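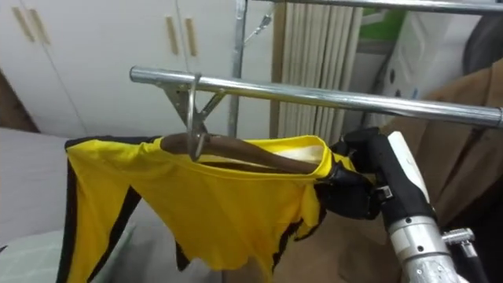 Hanging Up, Part Two

Readers with long memories will recall that in March the garment group promised us a robot that could put a shirt on a rail. Several of you wrote in to ask whether it had died. It has not. It has been learning, and on Thursday, December 6, 2018, Mimoza Nedeljković stood up at the end-of-year lab meeting and showed the rest of us what it learned. There was cake, so attendance was excellent.

Some background for the people upstairs. Picking up a hanger is easy. Carrying a hanger is easy, if you don't mind the shirt going along for the ride and swinging about like a drunk on a ferry. Getting the hook over the rail is the part that had been eating the group's year. The gripper holds the hanger by one tip, the hook is a good way off at the top, and the weight of the cloth keeps twisting the whole business out of line. A tiny turn at the fingers becomes a large miss at the hook. The old program, known as Edodness for reasons its author has declined to share, planned the full motion in advance, closed its metaphorical eyes and went for it. Sometimes it hung up the shirt. Sometimes it polished the rail.

The new method is called Pullness, and the idea behind it can be explained over one slice of cake. The arm brings the hook up to the rail on purpose a little too high, lowers it until it feels contact, and then gives a small tug downward and toward itself. If the hook is over the rail, the rail pulls back. If it has only bumped the front, the hanger slides away and the arm feels next to nothing. Either way the robot now knows something, and it uses the direction of the slip to choose where to try next. The camera gets the hook into the neighborhood and the tug does the rest.

Špela Perić, who came up with the tug, says she got it from watching herself hang laundry in the dark so as not to wake a baby. The draft paper attributes it to "observations of human strategy."

Now the numbers. The group ran 436 attempts with Pullness, using shirts, a couple of cardigans and a raincoat that everybody came to dislike. The hook ended up on the rail and stayed there in all but 193 of them. You may do the subtraction yourselves and arrive at a figure a little better than a coin toss. Before anyone smirks, the same arm running Edodness on the same clothes did a good deal worse, and the group has the logs to prove it, along with a dent in the rail bracket of the old test stand.

What went wrong in the 193 is the more useful part of the talk. Most failures came from the fingers and had little to do with the rail. The hanger tip is narrow and smooth, and when the arm tugs, it can rotate in the grip. Once that happens the robot's idea of where the hook is pointing is out of date, and it goes on searching with great confidence in the wrong place. Heavy garments make this worse. So does the raincoat, which makes everything worse. A smaller batch of misses came from the hook landing properly and the robot deciding that it hadn't, after which it lifted the shirt off again and started over. Mimoza played the recording of one of these 2 times by popular demand.

The limit on tries was 3. Past that point the arm gives up, lowers the garment and waits for a person. Angelovski, who are paying for part of this and would like it to work in a shop, asked why the limit couldn't be higher. The answer was that extra tries mostly gave the cloth time to slide off the hanger, and a bare hanger hung perfectly on a rail is not the deliverable.

Next up is the grip. There is a plan to add a thin pad to the fingers, and a second plan to leave the fingers alone and have the arm check the hanger's angle with the camera after each tug. The two plans have different supporters, and they were not sitting together at the meeting. Both will be tried after the break, on the same clothes and the same rail.

The force recordings are on the shared drive in the Nosier folder, under "tug." Please don't rename anything in there. If you have a shirt with an awkward neckline that you can spare until spring, Špela would like to borrow it. She has enough raincoats.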